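Skustadness parish letters, README

version of January 27, 2022. replaces the older readme, delete that one if you still have it

What it is

Transcribed letters from the Skustadness parish office, plus a small index file. 80 letters, 52 of them complete, the rest are missing a page or have a corner gone. Mostly people asking for things. Grazing rights, a new bell rope, who is allowed to cut hay by the church wall. One very long fight about a boat.

Plain text, one letter per file. Spelling left as the writers had it. Please don't "fix" it.

What's in the folder

letters/ the transcriptions
index.csv one row per letter
names.txt people and farms, with the spellings I could match up
notes.txt my own notes, messy, read at your own risk

Columns in index.csv

id - letter number, not in date order, sorry
writer - as signed
farm - blank if not given
subject - my words, one or two of them
complete - yes / no
hand - which handwriting, see below
checked - initials of second reader, blank if nobody has read it twice

Blank means blank. It does not mean zero or unknown or no. If you load it into a spreadsheet watch out for the id column, the leading zeros get eaten and then nothing matches the file names. Import as text.

Where the letters came from

Most were in the Jirkedholm storeroom in a box marked "receipts". There were receipts in it too. The Gunnlaugsson family lent the boat letters, which they had kept seperate, and got them back after copying. Anything marked G in the notes is from that loan. Ask before printing those in full, short quotes are fine.

How they were transcribed

Typed straight from paper where the paper could be handled, from copies where it couldn't. Line breaks kept. Page breaks marked with a slash on its own line. Square brackets = I'm guessing. Double square brackets = somebody else guessed and I don't agree but couldn't do better. Three dots in brackets = can't read it at all.

Abbreviations not expanded, with one exception, the sign for "and", which shows up as about every third character in the boat letters and was driving me up the wall.

Hands

There are 7 hands I'm sure of, numbered. Hand 3 is the trouble. It might be two people, maybe father and son, same slope and same odd capital K. Treated as one for now. If you are using this for anything about who wrote what, leave hand 3 out or say clearly that you kept it in.
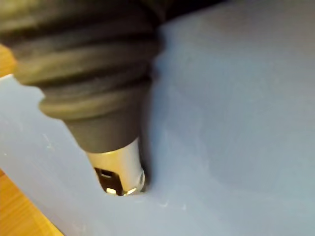
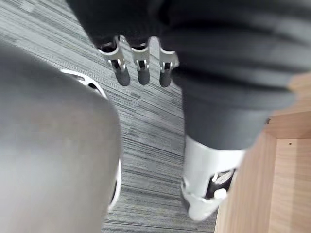
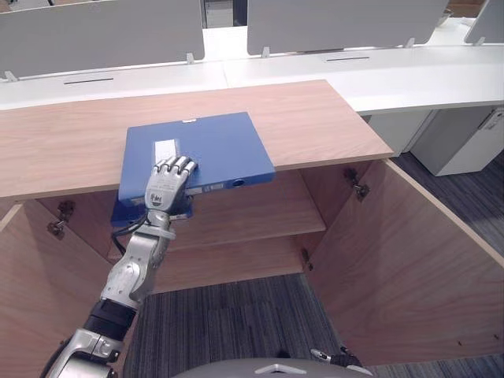
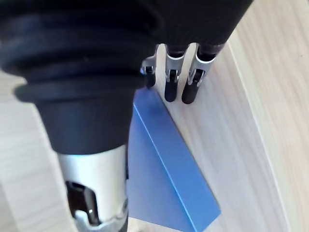

Halfdan Hallgrímsson wrote back that hand 3 has to be split, he is certain of it. The K is the same, he says, but the later letters drop the hook on the long s and the signature gets a loop it never had before, and no man changes both in one winter. He would put the break at the second hay letter. He also thinks the bell rope letter is out of place and belongs with the boat ones, going by the ink, and that "Villow" in the index is a farm and I have it down as a person.

He's right about Villow. Fixed in names.txt, not yet in index.csv. The split I'm leaving until someone has seen the originals side by side, copies are too gray to judge ink from. His full list of corrections is at the bottom of notes.txt, unedited.

Known problems

- two letters have the same id. The second one has a b after it now but the old number is still in names.txt
- dates in the old style and the new style are mixed. I did not convert. Some writers use both in one letter
- one transcription stops halfway down page two. The page doesn't, I did. Will finish in May
- money amounts are a mess, don't add them up
- farm names change spelling inside the same letter, names.txt catches most of it
- accents got mangled in an earlier copy of the folder. If you see question marks in the middle of names you have the old one

Not included

Scans. Too big, and some of the paper is on loan. The receipts, which nobody has typed. Anything naming a living person, though I doubt there's any.

Using it

Free for study, teaching, family history. Credit Skustadness parish letters and give the version date. Don't sell it. If you quote, quote the file and not the index, my subject words are shorthand and a couple are plain wrong ("sheep??" is one).

Corrections

Send the id, the line, what I have, what you think it should be. One per line. Please no tracked changes in a word file, I can't open them on teh old machine. Corrections go in when I have the paper in front of me, so it can be slow.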